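Open day at Nenddale — who went, and was it worth the drive?

Forum: Shows, Visits and Days Out
Started by tinpotTess

tinpotTess wrote:
Well, I promised a write-up back in November and have only now got my feet up, so please forgive the delay and put the kettle on, this may take a while. My brother-in-law and I went over to the Nenddale open day, the one run by De Graaf in the long building behind the old dairy. We left Dondbridge at eight with a flask and far too many sandwiches, got stuck behind a hedge cutter, and still arrived before the urn had boiled.

The talk was given by Hamisi Temba, who must have said hello to every single person in the room, and then we were let loose among the benches. I had expected great big orange things welding car doors. What they wanted to show us was household work, very ordinary stuff, two arms over a wooden table and a spoon to be picked up. A spoon! I stood there for 45 minutes, and my brother-in-law had to come and find me.
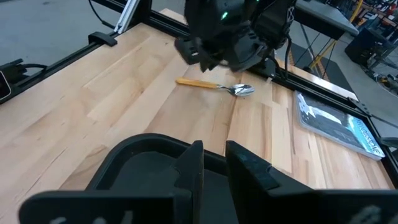
I asked Hamisi why a spoon and he was very patient with me. He said the handle is easy enough, but the bowl is shiny and catches the light, and the whole thing lies so flat that the fingers have very little to get hold of. You and I slide it to the edge of the table or tip it up with a fingernail without thinking. I have been watching myself lay the table ever since, and it's quite put me off my dinner.

Anyway, a lovely day, friendly people, parking was free. Did anyone else go?

gearbox_grandad wrote:
Lovely report Tess, thank you. I was there in the afternoon, so we must have just missed each other (tall, green anorak, dropped a scone). I'll be the grump and say I came away a bit flat. I did the drive from the coast, 80 miles each way, and for that I'd hoped to see something finished. My granddaughter is four and she can manage cutlery.

They are nice people and I don't want to be unkind. But when you put "see the robots at work" on a poster you ought to expect folk like me to turn up wanting to see some work.

Moss and Lichen wrote:
I think that's a touch harsh, grandad! It was an open day, and they opened the doors and let us see what they do on a normal morning. I would much sooner have that than a polished turn with music and smoke. I went to the Darnano demonstration two years ago and it was all curtains and a man with a headset microphone, and you weren't allowed within shouting distance of anything.

At Nenddale I had a good long natter with Juraj Lukáč, who looks after the grippers, and he told me they had gone through 486 tries at one task before they were happy to move on to the next. He keeps it all in a paper notebook, bless him. I did ask whether he dreams about spoons and he said no, cables.

gearbox_grandad wrote:
Fair point about the headset man, I was at that one too and wanted my money back. And I did like Juraj. I still say the poster was wrong.

tinpotTess wrote:
I'll give you the poster. It had a rocket on it, if I remember rightly, and there was no rocket.

I've dug out another one for those who couldn't come, with the big black tray on the table and the spoon over on the left. The arms were on the move, so they've come out blurry. It gives you a fair idea of the size of the place as well — I kept looking up at all that silver ducting and thinking of the heating bill.
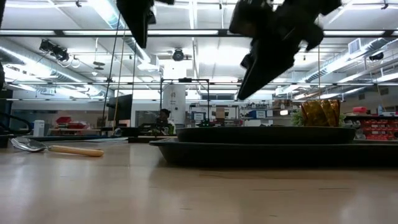
Practical bits for next time

quiet_lathe wrote:
Sorry to come in with the dull questions, but I'm hoping to take my dad next year and he isn't good on his feet. Are there chairs? And is it all on one level?

tinpotTess wrote:
Not dull at all! It's level once you're inside, with one step at the front door, and they had a ramp out for it. Chairs for the talk, yes, but you're standing at the benches, so bring a folding stool if he has one. The visitors' book had 984 names in it going back over all their open days, so they're well used to people.

Moss and Lichen wrote:
The loos are across the yard, and the yard is cobbled. I'd take his arm for that bit.

gearbox_grandad wrote:
Go early, the scones run out. I'll probably be there myself, moaning.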